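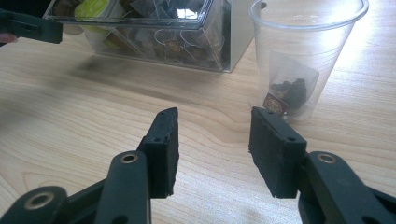 Gripper fingers open above a light wooden tabletop.

Section 4. Setting Up a Match in the Skeltow Scoreboard Console

4.1 Before You Begin

This section applies to soccer fields fitted with the Skeltow console and one or more Asterow display panels. It covers preparation for a single match. League tables and season schedules are covered in Section 7.

The operator should arrive at the scoring position at least 75 minutes before kickoff. The display panels must be mounted and connected to power as described in Section 3.

Caution: Do not connect or disconnect a panel cable while the console is on. Doing so may damage the panel driver and is not covered by the warranty.

4.2 Starting the Console

1. Set the main switch at the rear of the console to ON. The status light shows amber during start-up.
2. Wait until the status light turns green. Do not press any key before this point.
3. Enter the operator code and press CONFIRM.
4. Select SOCCER from the sport menu. The console keeps the last sport used, and a field shared with football or lacrosse will often open in the wrong mode.
5. Check that every connected panel is listed under DISPLAYS. A panel marked with a dash is not receiving a signal. See 4.6.

4.3 Entering the Teams

1. Press TEAMS, then HOME.
2. Choose the home team from the stored list, or select NEW and type the name. Names longer than 18 characters are shortened on the display.
3. Repeat for VISITOR.
4. Open ROSTER for each team and enter the shirt numbers given on the official team sheet. Goalkeepers are marked with the GK key.
5. Press SAVE.

Note: Rosters may be changed until the first half is started. After that time, only substitutions can be entered, and the referee's approval should be obtained before a shirt number is corrected.

4.4 Setting the Clock

1. Press CLOCK and select the number of periods. The standard setting is 2.
2. Enter the length of each half in minutes, as required by the rules of the competition.
3. Select COUNT UP or COUNT DOWN. School competitions differ on this point. The operator should confirm the direction with the referee.
4. Enter the length of the halftime break.
5. Set EXTRA TIME to ON or OFF. If it is set to OFF, the console closes the match record when the last half ends.

Caution: The clock shown on the panels is not official unless the competition rules say so. Where the referee keeps time on the field, the stadium clock must be stopped at the point agreed on before the match.

4.5 Testing the Display

1. Press TEST. All segments of each panel light up, followed by the digits 0 through 9.
2. Walk to the far touchline and confirm that both scores can be read clearly.
3. Adjust BRIGHTNESS if needed. Use the DAY setting for afternoon matches and the NIGHT setting under floodlights.
4. Sound the horn once. Warn players and spectators near the speaker before doing so.
5. Press CLEAR to return the score to zero.

4.6 If a Panel Does Not Respond

Turn the console off and check the cable at both ends. Restart the console and open DISPLAYS again. If the dash remains, replace the cable with the Schmieder spare supplied in the accessory case.

Dust on the connector is a common cause of signal loss on dry fields. Clean the contacts with a Dustico wipe and allow them to dry fully before reconnecting. Do not use water or household cleaners.

If the panel still shows no signal, record fault code 1897 in the field log and continue the match on the remaining panels.

Revised September 25, 2022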